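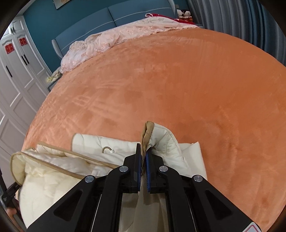

Holding the corner of a quilted comforter with a pair of hand-held grippers.

Home | Topics | Budgeting and Equipment | Ask | Sign in

Planning the purchase of hand-held grippers for household textile work
Posted in June by Stastora

Our office is preparing an equipment request for a project on bed-making and the folding of bedding. Work is done in ordinary furnished bedrooms, with one operator holding a gripper in each hand. We have been allotted 1263 dollars for accessories and wear parts; the grippers themselves are covered under a separate line. The request must state how many sets of replacement finger pads are needed and whether a spare gripper is advisable. We would appreciate guidance from members who have prepared a similar budget, particularly where thick, padded items are concerned.

Kimell
Pads should be entered as a consumable and not as a repair. Our department replaces a set after 200 hours of use. Quilted covers are demanding in this respect, as the operator must close the jaws over several layers at once and the bound edges are stiffer than the panels.

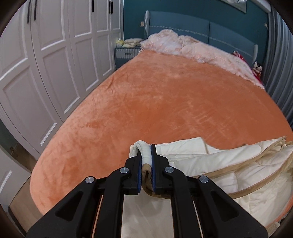 We therefore advise that trials be conducted with the heaviest item on your list before any quantity is fixed. A pad that performs well on sheets may prove unsuitable for a comforter. Please also confirm with the supplier whether pads are sold in pairs or singly. Our first order was placed on the wrong assumption and arrived at half the required quantity.

With regard to the spare, we keep 2 complete grippers in use and one in storage. Work that requires both hands cannot continue when one unit is out for service, and the operator's time must still be paid. If the separate line does not permit a third unit, request a set of screws and one replacement jaw.

Trujillo
Buy the spare. We did not and regretted it.

Sturnix
I concur with the first reply on pads. Shipping should be listed separately, as our finance office returned a request that had combined the two. We paid 172 dollars for shipping on one order of parts, and it had not been budgeted. I have no experience with comforters and cannot comment on the 200 hours.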